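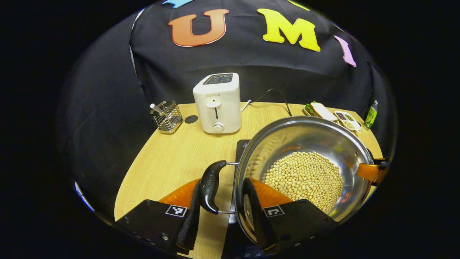 Cahier d'atelier, Nimer – entrée de Jocelyn Gagnon – octobre
Relu par Shufen Song

Planches 2 à 18 de « Fliltstead ». Reprise après les remarques de Rongrong sur le découpage.

9 h 15. Scans des encrages refaits à 1320 ppp pour la planche 11, celle de la scène de concert. Le premier passage bouchait les hachures derrière la batterie. À cette résolution le trait tient, mais le fichier est très lourd et le poste de Lenni met longtemps à l'ouvrir. On garde cette résolution pour la 11 seulement, les autres restent au réglage habituel.

Lettrage. Les paroles chantées sortent des bulles et passent en bandeau ondulé, sans contour. Essayé avec la police maison : les accents circonflexes touchent la ligne du dessus dès que l'interligne est serré. Jae-in a redessiné le Ê et le Ô en plus plat. Il reste le Î, à faire. Ne pas relancer l'export tant que la police n'est pas remplacée sur les deux postes, sinon on se retrouve avec les anciens glyphes dans la moitié des pages, comme pour l'album précédent.

Couleur. Rongrong trouve les pages de tournée trop bleues. D'accord pour les nuits dans le camion, pas d'accord pour les coulisses, où le bleu sert à séparer le groupe des techniciens. Compromis : on réchauffe les visages et on laisse les fonds. Test fait sur la planche 4, envoyé à Lenni. Sa réponse : « ça va, mais le chanteur a l'air malade case 3 ». Vrai. Corrigé en baissant le jaune.

14 h. Épreuve papier chez McIntyre. Le noir de soutien est trop chargé, il y a du maculage au dos de la planche 7. Ils proposent de descendre l'encrage total, je préfère changer de papier. Demandé un essai sur le Medari mat, celui qu'on avait écarté à cause du prix. Shufen refait le calcul avec le tirage réduit.

Couverture : toujours deux versions. Celle avec la foule vue de la scène est plus lisible en petit format, celle avec l'ampli seul fait plus disque. Le groupe penche pour l'ampli. Je n'ai pas d'avis arrêté, à revoir avec le titre posé dessus.

Note de Shufen, ajoutée en marge : la guitare change de côté entre les planches 8 et 9. Le guitariste est gaucher dans tout le reste du livre. Retourner la case 2 de la planche 9, en faisant attention au texte du tee-shirt, qui sera à relettrer.

À faire :
– le Î de Jae-in
– case retournée, planche 9
– relancer McIntyre pour l'essai papier
– vider le disque de scans, il est presque plein
– demander au groupe l'orthographe exacte des remerciements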